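Search this site
Search

What the Hand-Held Gripper Taught Us About Time
Posted 2026-09-25 by Josefien Verbeke 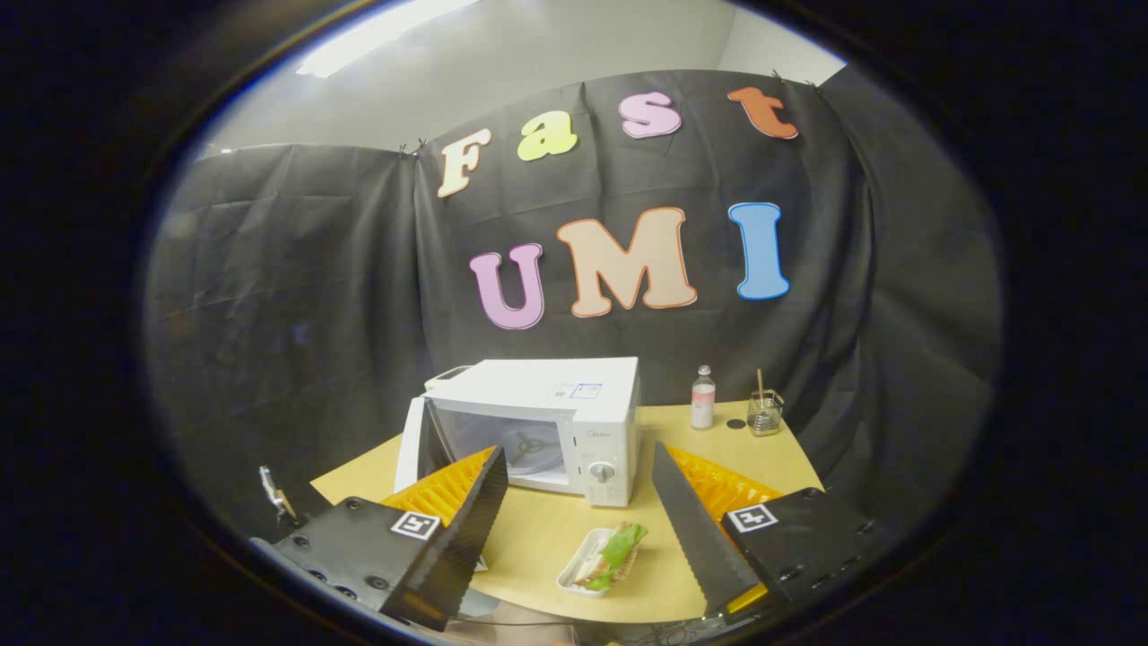

When our group began collecting demonstrations with hand-held grippers in February, we assumed that the main cost would be the hardware. The hardware proved to be the smaller part. Most of our effort since then has gone into a question that sounds almost clerical: how quickly should a person move when showing a robot what to do?

This post summarizes the position we have reached in the Rondora project. It is written in a personal capacity. The full report, which Ximena Ulloa and I are preparing together, will contain the tables and the statistical treatment.

Background

In demonstration-based learning, a policy copies the motion it is shown, including the speed of that motion. A person steering a robot arm from a distance tends to be slow. The same person holding a gripper directly in the hand works at something much closer to normal pace. The wrist camera sees the fingers and the objects between them, and the tags on the fingers allow the opening width to be recovered from the video. No arm is needed at collection time.

The difficulty appears later. A human wrist can accelerate in ways that our arm cannot follow within its safety limits. If the demonstrations are replayed at their recorded speed, the arm falls behind its commands, and the policy then finds itself in positions that never occurred in training. If everything is slowed by one fixed factor, the careful parts of the task become needlessly long.

Method

We used kitchen tasks for the study, centered on placing food in a microwave. Such a task mixes long, open movements with short ones that require care. Carrying a tray across a table tolerates a good deal of error. Lining it up with the cavity does not, and neither does letting go of it.

Our data set, which we call Jarkness internally, holds 400 demonstrations. The operators were asked to work at a comfortable pace and were given no target time. Each recording was then divided into segments according to two signals: the change in finger width, and the amount of spread among demonstrations at the same stage of the task. Where the spread was wide, we treated the motion as free and allowed it to be retimed up to the limit of the arm. Where the spread was narrow, we kept the timing close to the human original, slowing it only if the arm required this.

We compared 3 versions of the policy: one trained on the original timing, one on a uniform slowdown, and one on the segmented timing described here. The network, the image size and the training schedule were held fixed.

Result

The segmented version completed the task more often than the version with original timing, and finished sooner than the version with uniform slowdown. Its success rate was close to that of the uniform version. I would not claim that it was better in that respect, and the report will not claim it either.

The failures were instructive. The original-timing policy usually failed on approach, with the tray arriving at an angle. The segmented policy failed mainly at release, when the fingers opened before the tray was properly supported. Ximena has argued since the spring that finger width is a poor marker for the end of a grasp, as operators loosen their hold well before they let go. I resisted this for longer than I should have. Her revised rule, which waits for the gripper to begin backing away, is now the default in our code.

Limits

All of the trials were run on one arm at our Aravena site. The delay between camera and controller there is known and stable, and a different installation would need its own measurement before the retiming could be trusted. We have also not tested liquids. A full cup places a limit on acceleration that neither of our two signals can detect, and I expect the present method to spill.

Next steps

The Grusstead collection will extend the data to 1000 demonstrations and 4 further tasks, with operators who have had no previous contact with the project. We wish to learn whether the spread measure still holds up when people disagree about how a task should be done. Two of our regular operators already differ on which side to approach a tray from, and the present code reads that disagreement as freedom of movement. This is an error, and it will be corrected before the report is submitted.

Readers who work on retiming or latency matching are welcome to write to me through the contact page.

12 shares | 5 comments

Contact | © 2026 Josefien Verbeke | Back to top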